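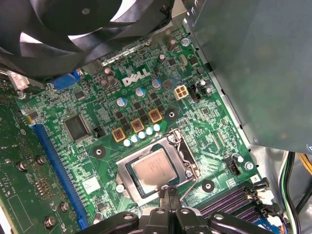 # Open day walk-through, Echevarría hall, disassembly cell

Checked by me (Soledad Cuesta) with Ezequiel Prieto, one hour before doors. My comments are under each line, sorry for the chatter!

- [x] **Floor tape and rope line.** Good. Aurelio moved the rope back after the school group last December leaned right over it.
- [x] **E-stops, both sides.** Pressed each one with the arm moving slowly. Stopped every time.
- [x] **Speed cap at 500 in the Trultar menu.** It was set to 2000 when I got there - somebody's been testing. Changed it and wrote the new value on the door.
- [x] **Demo PC unplugged.** It's the Dell, asset tag 3415. I checked the wall end myself.
- [ ] **Cooler off, processor still in its socket.** Yes to both, and the frame around it is on. Left open until Patricio has looked at the lever, he's pickier than I am.
- [x] **Power cables out of the arm's path.** The bundle hangs down past the power supply. I'd still like a tie on it before the second run.
- [ ] **Dust.** There's a bit on the power supply housing. Visitors won't care, but I do, so a quick wipe please.
- [x] **Safety glasses for the front row.** Two boxes by the coffee.
- [ ] **Visitor sign-in.** 328 badges printed, no pens. Ezequiel is on it.

Open items go to Patricio by 9:30. If he's stuck at the Bakari stand, try Soledad Cantero, she can sign too.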